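Home > News > Press releases

Kediso opens its wholesale ordering module to stores of every size

TERKHAM, April 2, 2024 - Kediso, which makes ordering software for online wholesalers, has released Groen, a module that lets a store show trade prices to trade buyers and retail prices to everyone else. Shop owners who have been managing this with two websites and a spreadsheet may now close the spreadsheet.

Groen reads the customer group at login and adjusts prices, minimum quantities and tax display. Buyers can paste a list of item codes into a single box and order up to 1,000 lines at once. Typing errors are marked in red, one by one, with as little judgment as we could manage.

During the trial, 100 merchants used the module on live stores and sent us 3,537 comments. Several were kind. Most concerned the quote request button, which has been moved. 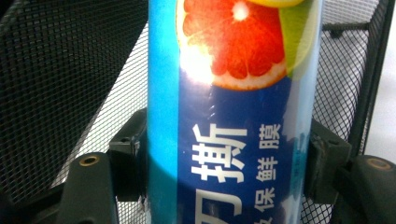 Lieven Coppens
Head of Product, Kediso

"Wholesale buyers don't want to be delighted," said Coppens. "They want the same order as last month, at the price they were promised, before lunch. We spent 2 years on that."

Groen is available today for new and existing Kediso customers. A connector for the Burnari warehouse system follows in May. Stores on the old price list plugin can import their customer groups from the settings page.

Press contact: Kediso press desk, Terkham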